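常见问题：奥赛德（Osside）社区语言交换小组

打印本页 | 通过电子邮件发送

谢谢您点进来看。每到新一轮报名的时候，我们的信箱里总会出现一些差不多的问题，有时候同一位朋友还会隔几个月再问一遍（完全没关系，我们自己也常常忘记写过什么）。所以我们把回答得最多的几条整理在下面，您可以慢慢读，也可以直接跳到自己关心的那一条。

语言交换小组到底是做什么的？

简单地说，就是两个人或者几个人坐下来，一半时间说你的语言，一半时间说我的语言。没有老师，也没有课本，当然您愿意带一本自己喜欢的书来，我们是很欢迎的。有些搭档聊做菜，有些搭档聊房租和看牙医，还有一对搭档整整一个冬天都在读同一本菜谱，读到后来两个人都学会了炖羊肉。只要双方都开口，聊什么都可以。

我的水平很一般，可以参加吗？

可以的，请一定来！我们只希望您至少能用要练习的语言介绍一下自己，说说今天吃了什么、住在哪里。如果连这些也还觉得吃力，建议先去Hiltutau图书角借一套入门录音，在家听上几个星期，再来找我们。那边的录音分成27段，每段都很短，洗碗的时候听一段刚刚好。反过来说，已经讲得很流利的朋友也不必担心无聊，我们会尽量替您找一位同样健谈的搭档。

活动在什么时间，要待多久？

平时的聚会从晚上7点开始，8点半收尾。前半段说一种语言，中间喝杯茶，后半段换成另一种。请尽量准时，您的搭档可能是下了班直接赶过来的，一个人坐着等，心里难免会有点嘀咕。万一路上耽搁了，给我们发一封短信说一声就好，我们会先陪他聊着。

怎么给我安排搭档？

报名表上有一栏请您写写自己的兴趣和平常的作息，这一栏请多写几句，我们真的会一字一句地读。年龄和职业都不是最要紧的，倒是说话的快慢、喜欢安静还是喜欢热闹，往往更能决定两个人聊不聊得来。安排好以后先试三次，三次之后如果觉得不太合适，悄悄告诉我们就行，换搭档在这里是很平常的事，谁也不会因此难为情。
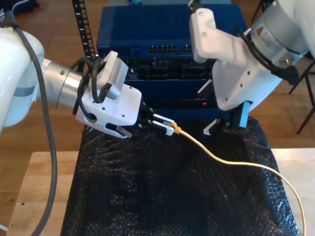

有些朋友会问，能不能自己带搭档来，比如同事或者邻居。当然可以，两位一起填表，在备注里写上对方的名字就好。不过我们还是会劝您偶尔和别人换着坐一坐。每个人说话都有自己的习惯，总听同一个人讲，耳朵会慢慢变懒，换一位说话带点口音的，头十分钟也许有些手忙脚乱，过后却会觉得听什么都清楚了一些。

需要交费吗？

每一季收10欧元，用来付茶水、场地和复印的开销。学生和正在找工作的朋友免费，不需要出示什么证明，在表上勾一下就可以了。第一次来试坐也不收钱。

搭档总是纠正我，或者从来不纠正我，怎么办？

这大概是我们收到最多的一类来信了。我们的建议是，第一次见面就把话说开：您希望每句都改，还是只改听不懂的地方，还是等一段话说完再一起讲？不同的人感受很不一样，有人被打断一次就再也接不上原来的话头，有人没人改就觉得白来了一趟。比较好用的一个办法，是请对方准备一张小纸条，把想改的地方随手记下，换语言之前花五分钟一起看。纸条可以带回家，贴在冰箱上，下次见面前再瞄一眼。

可以带孩子吗？

可以，不过主厅里说话的人多，小朋友容易坐不住。隔壁的Nedelcu阅览室到8点为止都开着，有矮桌和图画书，只是需要有一位大人陪着。如果您和搭档都有孩子，不妨轮流，一位陪孩子，一位到主厅来旁听别的小组，也很有意思。

临时来不了怎么办？

请在当天下午6点以前告诉我们，也请同时告诉您的搭档。生病、加班、家里水管漏了，都不用解释得太细。如果连着三次没有消息，我们会先写信问候一声，再考虑把搭档暂时安排给别人。等您方便了，随时可以回来。

只能在线上参加吗，或者说，能不能在线上参加？

两种问法我们都收到过，所以一起回答。平时的活动都是面对面的，线上的只有Fanovden小组，目前有18位成员，主要是搬了家又舍不得老搭档的朋友。想加入的话，请准备一副耳机，并找一个安静些的角落。线上的时间由两位搭档自己商量，我们只帮忙牵线。

有没有适合聊天的话题清单？

有的，入口处的桌上放着19张话题卡，抽到哪张聊哪张，不喜欢就再抽一张。最受欢迎的是“小时候邻居家的味道”和“一件修了很多次的东西”，最不受欢迎的是“你的五年计划”，可我们一直没舍得拿掉，毕竟偶尔也有人聊得很起劲。

下一季什么时候开始报名？

秋季的报名在10月开放，表格可以在前台领，也可以写信请我们寄给您。搭档名单排好以后，我们会逐一回信，请稍微耐心等一等，回信的人手不多，又都喜欢把信写得长一点。

打印本页 | 通过电子邮件发送

联系我们 | 版权所有 © Osside社区语言交换小组 | 返回顶部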